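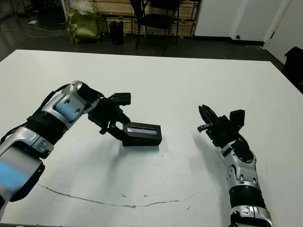 4.2 Shadow cues during the last stage of descent

The Nurari lander measures its height with a radar altimeter until it is 18 meters above the ground. Below that height, dust and echoes from the landing legs make the radar readings less reliable, and a second source of height data is needed. We use the shadow of the lander as seen by the downward camera. When an object is well above a surface, its shadow is set apart from it by a distance that depends on the height and on the angle of the light. As the object gets closer, the gap shrinks. Figure 2 has the close case under soft light: the black box is tilted just above the white tabletop, and its gray shadow falls directly beneath it. With a shadow this soft, the edge is hard to place, and the method has to work from the darkest part.

On the Moon the Sun is the only strong light source, so shadows are much sharper than they are indoors. The main trouble there is the ground itself. A shadow that falls across a small crater is bent and stretched, and a shadow that joins that of a boulder can no longer be measured on its own. For this reason the height estimate is made only when the full outline of the shadow can be matched to the known outline of the lander. If one leg is missing from the outline, the image is dropped and the next one is tried.

The Sun angle is computed on board from the landing time and the planned site. The slope of the ground is taken from the orbital map. An error in the slope has a larger effect when the Sun is low, and landings with the Sun less than 9 degrees above the horizon were left out of this study.

We tested the method on 1177 images from drop tests at the Kakescombe site. A scale model of the lander was lowered by cable over a bed of crushed basalt, with a single lamp standing in for the Sun. Heights were scaled to match the real descent. The images were processed with the Trondia package using the same settings throughout. Heights from a laser range finder on the cable frame served as the reference.

Errors were smallest in the middle part of the descent. Near the top, the shadow covered few pixels and its outline was rough. Near the ground, part of the shadow was hidden by the body of the model, and the match often failed. Raised dust was not included in the tests, and its effect on the shadow outline remains open.

The earlier method of Zariņš uses the width of the shadow in place of its position. It needs no slope data and runs faster, but it depends on a sharp edge on both sides. We ran it on the same images for comparison. The two methods gave similar results over flat ground. Over the cratered half of the bed, the position method kept more images and had the smaller error. Results by height band are given in Section 5.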